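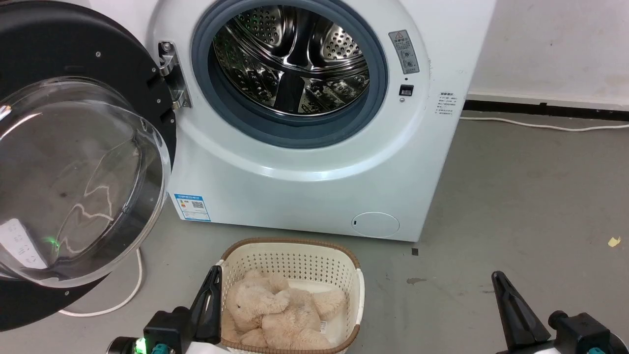
Tumo Laundry: data card

Version 2, released 24/12/2024
Maintained by Ye-seo Do and Peter Sokol

Summary

Tumo Laundry is a set of 824 recorded episodes of a two-armed robot loading and unloading a front-loading washer. We made it to get a straight answer to a small question: can a robot do a load of laundry in a normal home without help? So far the answer is "parts of it."

Tasks

Open the door.
Move items from a basket on the floor into the drum.
Close the door until it latches.
Take items out and put them back in the basket.

Sorting, detergent, program choice and folding are not covered. Neither is carrying the basket from another room.

Items

Towels, T-shirts, socks, pillowcases and plush toys. Plush toys were added in version 2 at the request of Emília Kolář, whose group in Fedorstead works on bulky soft objects. They are easy to grip and hard to get through the opening. A large bear can fill most of a basket, and an arm or leg tends to hang over the rubber gasket when the door closes.

How it was collected

All episodes were driven by a person using a leader arm setup. Three operators took part. Episodes are stored at the speed they were recorded, pauses included. Failed attempts are kept and marked "fail" in the outcome column.

What works and what doesn't

Our baseline policy was trained for 3000 steps on the full training split. It handles towels and T-shirts well. It drops single socks often and doesn't go back for them. Closing the door is the weakest step: the policy pushes, lets go early, and treats a door that is resting against the frame as shut. Volodymyr Lytvynenko is working on a latch check and would welcome help.

A person is still faster at every task here. We wouldn't leave the policy running alone.

Known problems

The clear door bowl throws reflections that confuse depth estimates.
Items deep in the drum are often hidden by the gripper.
Outcome labels from the Serkville sessions were entered by hand and a few are wrong. Please open an issue if you find one.

Changes since version 1

Added plush toys.
Fixed swapped left and right arm columns (thanks to Þröstur Hafþórsson).
Removed duplicate episodes from the test split.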